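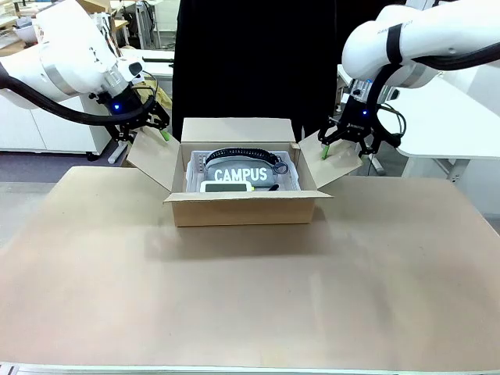 Chapter 6
Packing Small Things

Most of us learned to pack by being handed a box and told to fill it, and most of us have opened a parcel at the other end and found a week's worth of pens rolling loose in the bottom. In this chapter we are going to slow down and spend some time with the plain brown carton, because it deserves more respect than it gets (and because nearly every exercise from now until December depends on it!). We begin with small goods from the desk, the sort of things that wander. A pencil case, a slim pen and a little device with a screen will never sit still in a carton by themselves, so it helps to give them a home inside the home: a slotted plastic basket nested in the box, with the pencil case resting in it and the pen laid across the front. Notice too that all four flaps are spread outward, so that the hands have a clear way in. Please get into this habit early. A flap that keeps flopping over your wrist will make you hurry, and hurried packing is where the trouble starts.

The old packing manual from Fostcombe, which some of you will meet again in Chapter 9, called this arrangement "a tray within a box," and I have always liked the phrase. The tray keeps the little things together, and whoever opens the parcel can lift everything out in one go, without fishing about in the corners. If you are using the Kivine practice kit, the carton you want is number 113, and you may set the larger ones aside for now. The scale in the kit reads up to 1000 grams, so weigh your items before they go in and write the figure down. We will want it later when we talk about postage.

Once the goods are settled, fill any gaps with crumpled paper, give the carton a gentle tilt, and listen. If something slides, open up and add a bit more paper. Then fold in the two short flaps, bring the two long ones over them, and you are ready for the part that everybody thinks they already know how to do. 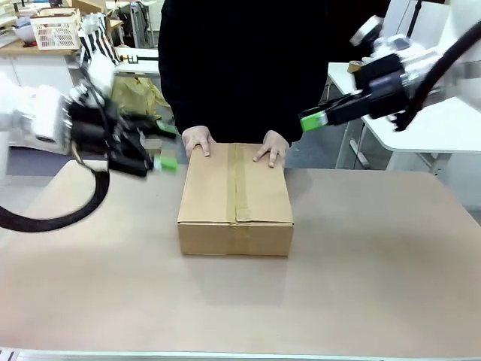
How far should the tape run past the edge of the box?

Let it carry on down the front and back faces for the width of your hand, and rub it firmly into place, especially at the fold. Tape that stops right at the edge has very little to hold on to, and it tends to lift there first.

Words to know before you go on: flap, seam, face, void fill. Exercise 1 uses an empty carton and one roll of tape.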